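**Subject:** Re: [robots-at-work] Open day at Torkulard – did anyone go?

December 2019

On the list, a member wrote:

> I saw the notice for the Torkulard open day and couldn't get away for it. Did anyone make the trip? I'm mostly curious about the shelf demo. The notice said "grocery handling in simulation" and left it at that. Is there a real arm behind it yet, or is it all on screen?
>
> Also, is it worth going to the next one? It's a long drive for me.

I went, and I had a great time! Short answer to your first question: all on screen for this one. They had the simulator up on a big projector and a second station at the back where you could drive the thing yourself. The hardware is at their Grerkeck building, which wasn't part of the visit.

The project is called Felix. The setup is a two-armed robot in front of a set of wooden shelves with ordinary groceries on them, the kind of stuff you'd have at home – canned soup, SPAM, a box of JELL-O. I liked that right away. I've sat through a lot of demos with colored cubes.
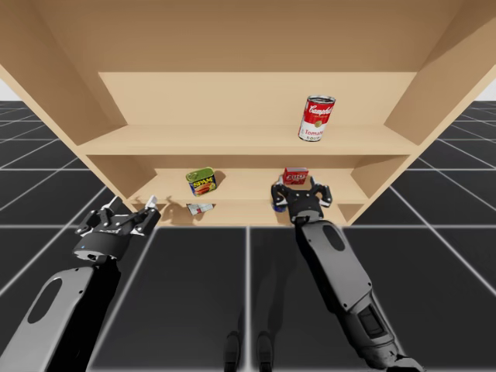
They run the same shelf over and over with small changes to where things stand and how the light falls, 1,000 runs in a batch, and they let us pick a few to replay. The person at the keyboard was happy to stop anywhere, back up, and switch between the overhead view and the ones from the wrists. I asked for the wrist views so many times that I think the people behind me got tired of it (sorry, if you're on this list).

One thing I hadn't thought much about before is how hard the lower levels are. Anything on the top shelf has lots of open air around it. Go down one, and you've got a board overhead and side panels closing in. Go down another and half of what you want is hidden by the shelf above it. They spent a good part of the talk on that and took plenty of questions.

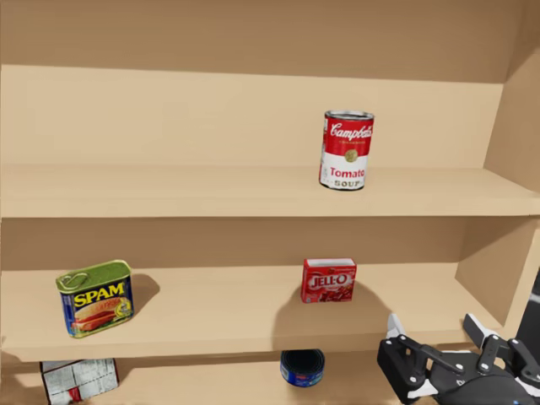 *Soup up top, SPAM and JELL-O in the middle, and the bottom shelf mostly out of sight.*

The talk also got into shadows, which I found more interesting than I expected. The arms throw shadows on the very things they're trying to see, and the labels are busy to begin with. A shadow edge across a shelf can look a lot like the edge of a board. Their first version kept getting fooled by that, so they went back in June and redid the lighting for the whole set. They were open about how long it took, too.

Then there's the approach, meaning the last stretch before the fingers close. On the projector it looks slow and a little fussy, and then you see it from the wrist and you understand why.
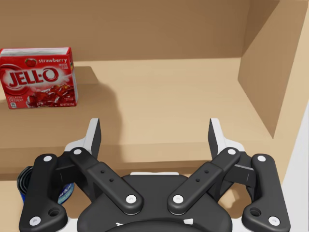 With the fingers open that wide there isn't much room to spare next to a neighbor, and a light box is easy to knock over. I got to try it by hand at the back station. I had 8 tries and tipped the box on most of them. The kid after me did much better and got a round of applause!

As for the next one: yes, go. They said the room holds 76 and it was close to full, so sign up early. Bring questions, because the staff clearly enjoy them. There's a lunch place called Naciri across the street if you need to break up the drive, and parking is free in the side lot, though the entrance is easy to miss.

I did ask when they'd show the same shelf with real arms. No promises, but they'd like to have 2 stations running side by side, one simulated and one real, with the same groceries in the same spots. I'd drive a long way for that – if anyone wants to share a ride, write to me off list.
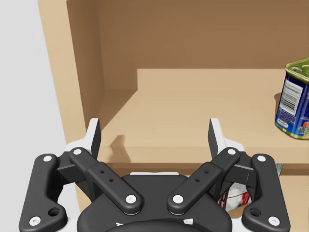

**List moderator, robots-at-work**
*Weekend tinkerer, retired from packaging lines*

P.S. Someone asked me off list whether the slides will be posted. They said yes, but didn't give a date. I'll send the link here when I get it. If you took notes on the part about grasp planning, please share them, as I was still in line for coffee and missed the first few minutes.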